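Home Trials Grippers Arms Cameras FAQ Contact

Gripper trials: frequently asked questions

July 10, 2019
By Yaryna Vasylenko

We get the same questions every time we post results from the flower bench, so the answers are collected on this page. It covers the two grippers we have tested since February and the wrist camera used with both of them.

Which grippers did you compare?

The Kirken two-finger parallel gripper and the Erkwood two-finger gripper. Both were run from the same Golob controller, with the same firmware and the same arm. We did not change the arm speed between them.

Why flowers?

We wanted light objects that bend and get damaged easily. A stem is thin, it rolls, and it marks if you squeeze too hard. A block or a can will hide most of the differences between two grippers. Flowers show them in the first hour.

What counts as a successful attempt?

The arm picks up one stem from the table, lifts it clear, puts it in a vase and lets go. The stem has to stay in the vase after the fingers open. If two stems come up together it is a failure, even if both land in the vase. If the vase tips, it is a failure. A bruised stem is counted as a success but noted separately.

How many attempts did each gripper get?

100 each. We only logged attempts where the arm moved, so camera timeouts and operator stops are not in the total.

What were the results?

Kirken finished 90. Erkwood finished 46. Most of the Erkwood failures were at the pick, where the fingertips closed above the stem and came up with nothing. Its fingertips are thicker at the end and could not get under a stem lying flat. Once it had a stem it placed it nearly as well as the Kirken did.

What does the wrist camera see?

Both fingers, at the bottom of the picture, and whatever is between and beyond them. Keeping the fingertips in view matters more than a wide view of the table. We tried a higher mount first and lost sight of the tips during the last part of the approach, so Valbona Shehu made a lower bracket.
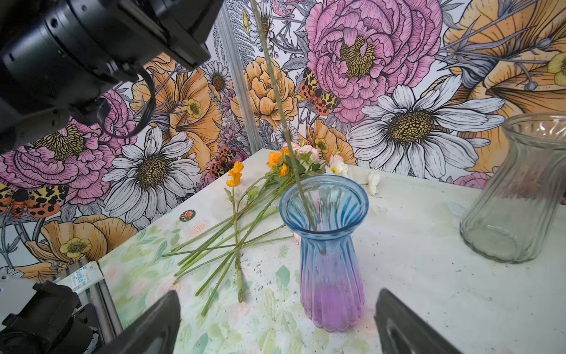 Wrist camera view with the ribbed vase between the fingers and cut flowers on the table behind it.

Does glass cause problems for the camera?

Clear glass does. The controller's edge finder often missed the rim of a clear vase and aimed too far back. Colored glass was easier. If you are setting up a similar test, start with a colored vase and add a clear one later.

Isn't the background too busy?

It is busy on purpose. A printed mural of flowers makes the detector work harder, and a few early runs tried to reach for the wall. Spyros Golob added a depth limit that ignores anything past the back of the table, and we have left it on for every run reported here.

Can I use my own fingertips?

Yes, on both grippers. The Kirken tips come off with two screws each. The Erkwood tips are pinned and you will need a punch. We have not tested any custom tips and can't say what they will do to the numbers.

How much grip force did you use?

The lowest setting each gripper would hold a stem with. These settings are not in the same units, so please don't compare them directly. Ermira Dervishi is working on a way to measure both with one load cell.

What does the Kirken cost?

We paid 3,298 dollars for ours, with the cable and mounting plate. The Erkwood was a loan and we don't have a current price.

Will you test the Fulik gripper?

It is next. We have the adapter plate but are waiting on a driver for the controller. It will get the same number of attempts under the same rules.

Can I have the logs?

Write to Senyo Acheampong through the contact page and say which gripper you want. The logs are plain text. Video is available for failed attempts only.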